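# Open Day Gripper Recordings, Preroldale

This folder keeps the recordings we made at the open day of the Preroldale workshop on May 17, 2023. Visitors could take a hand-held gripper, try a small task on a table, and see the result played back on a screen. The data is small and not very clean. We share it so that other groups who plan such a day can see what they will get from it.

Contact: Tetsuya Kaneko. For questions about consent forms, please write to Bronwyn Hoani.

## What is inside

- 393 episodes, each one is a single try by a single visitor
- 36 visitors, all adults, all signed the form at the door
- 2 tables, named `birov` and `panicker` after the rooms where they stood
- `notes.csv`, typed by Kiri Fairweather from the paper sheets
- `splits/`, a train and a test list, divided by visitor

We do not give a validation list. If you need one, please take it from train and keep the visitors separate.

## How the day went

The doors opened in the morning and the first group came all together, so the first episodes have a lot of waiting in them. Mereana Whitelaw stood at the `birov` table and explained the grip. Hamish Wihongi did the same at `panicker`. They explained it a little differently, and I think you can see this in the data: visitors at `panicker` close the fingers more slowly.

Each visitor was asked to pick up an object, carry it over the table and put it down. After this they could do what they liked. Many of them tried to pick up very flat things, such as a coin. These episodes have the label `free` and we did not remove them.

In the afternoon we had a stop of 11 minutes while the computer at `birov` was started again. No episode was lost, but the clock made a jump. Please use `frame_index` and not `time` for that table.

## The camera view

The camera is fixed on the tool, so both fingertips stay in view and the background moves. The finger opening is also stored as a number in `width.npy`, one value per frame. It was calibrated in April and we did not repeat this on the day. 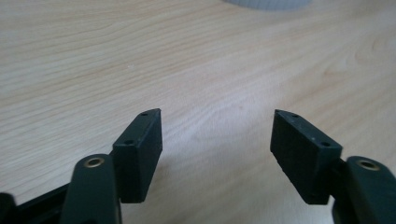 *Camera view with the fingertips apart over the wooden tabletop.*

The fingertips are dark and have a matte surface. On a pale table they are easy to separate with a simple threshold, and this was good enough for our own check of the `width` values. We did not test it on other tables.

## Known problems

- Episodes with the label `short` end before the object is put down. Usually the visitor pressed the button too early.
- The left and right hand are not recorded. We forgot to ask.
- In roughly 2 percent of the frames the picture is blurred by a fast movement.
- The comments in `notes.csv` are in the words of the visitors, with their spelling.

## Use

You may use the recordings for research and teaching. Please do not try to find out who the visitors are. If you publish something, name it as "Preroldale Open Day Gripper Recordings". The export script was made by Clasell and has its own license, please see `export/LICENSE`.

Corrections are welcome. Send the episode number and one sentence about what is wrong.

Related items

Preroldale Workshop: Consent Form Templates
Clasell Export Script, Notes for Users
Calibration Sheets, April
How to Prepare a Table for Visitors (Bronwyn Hoani)
Open Day Paper Sheets, Scanned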